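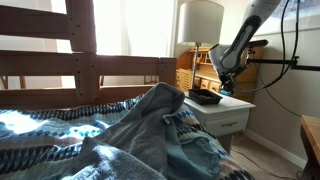 Does a bed really need a towel on it to look made?
It doesn't, but Mimstead council is paying for a leaflet that suggests otherwise.

The leaflet, "The Ready Bedroom", went to 1,042 households in Mimstead at the end of last week. It asks people in furnished lets to leave each bedroom "in a welcoming state" when they move out: comforter pulled straight, one clean towel folded on top, bedside table cleared apart from a single tray. It was written by Sarmiento, the lettings adviser the council took on in September, and cost £1,499 to design and print.

What tenants get in return is harder to find. The leaflet says a ready bedroom "helps the next household settle in faster". It gives no source for this. Asked for one, Sarmiento sent a two-page summary of replies from landlords, who had been asked whether they liked tidy rooms. They did. The people moving in were not asked.

Jennylyn Soriano, who rents a furnished one-bedroom flat in Milley Road, said she had read the leaflet twice and still did not know whether it was advice or a rule.

"It says 'should' on the front and 'must' on the back," she said. "I've got a white bedside table with the paint going at the corners. It was like that when I came. Do I have to make it welcoming? And whose towel is it? I'm not leaving mine."

The towel has caused the most calls to the council's housing desk. Most furnished lets in the town come with a bed, a mattress and a bedside table, and no linen. A tenant following the leaflet to the letter would have to buy a towel and leave it behind, along with a comforter. The council now says the towel is "optional where not supplied", though those words are not in the leaflet.

There is also the matter of deposits. The back page tells landlords they may "take the state of the bedroom into account". Luuk Dierckx, who runs the Saturday-free advice line at the Ranberg Centre, said that sentence worried him more than anything about folding.

"A crumpled towel is not damage," he said. "A bed that hasn't been made is not damage. If someone loses money over it I'd expect them to get it back, but they'd have to know to ask, and plenty won't."

Mr Dierckx wants the line taken out before any more copies are sent. A further 500 are waiting to go to homes on the east side of town, and the council would not say whether they would be changed first. It did say the leaflet was "guidance only" and that bedrooms would not be inspected on its behalf.

Sarmiento said the reaction had been "broadly positive". It did not give a figure.

The housing desk is taking comments on the leaflet until the end of next month. Tenants who have had money held back over an untidy bedroom can speak to the Ranberg Centre free of charge, and should bring the inventory they signed when they moved in.

Mar 31, 2026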